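Curndale Hall all-ages punk night: pre-doors safety check, with comments
Filled in by Theda Rieger, April show. Doors 6.30 pm, first band Drinder. 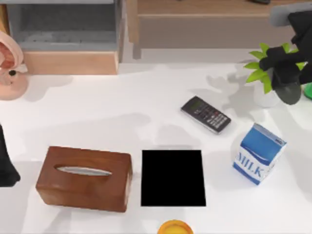
Walked the whole building with Cletus Quintanilla from 4 pm. What a cracker of a room this is going to be!

1. Front doors and foyer
OK. Both leaves open outward and latch back properly. Capacity sign reads 574 and we're sticking to it, clickers on the door all night.

2. Side exit to Ninutham Lane
FIXED ON THE SPOT. Someone's amp case was parked across it. Moved to the loading bay. Please, bands, I love you, but keep this one clear.

3. Exit lights
OK, except the one above the bar corridor, which flickers. Spare tube fitted, still flickers. Logged as job 3457.

4. Stage front
OK. Barrier bolted, no wobble (Cletus threw himself at it several times, with real commitment). Gaffer tape redone along the lip.

5. Stage power
OK. All leads tagged and in date. Aidoo are bringing their own pedal power board. Check the tag before it gets plugged in!

6. Sound levels
OK at line check. Free earplugs at the merch table, 50 pairs to start. Offer them to the kids first, and the parents up the back too.

7. Floor
NEEDS WATCHING. Sticky patch near the left-hand speakers, mopped twice. Mop and yellow cone are behind the bar.

8. First aid
OK. Kit restocked, ice packs in the freezer. Two first aiders on, one each side of the pit.

9. Water
OK, and so much better than last time. Jugs at both ends of the bar, colour-coded cups, free all night.

Still to do before doors: radio check, toilets, and someone find the key to the balcony.

Signed T. Rieger, C. Quintanilla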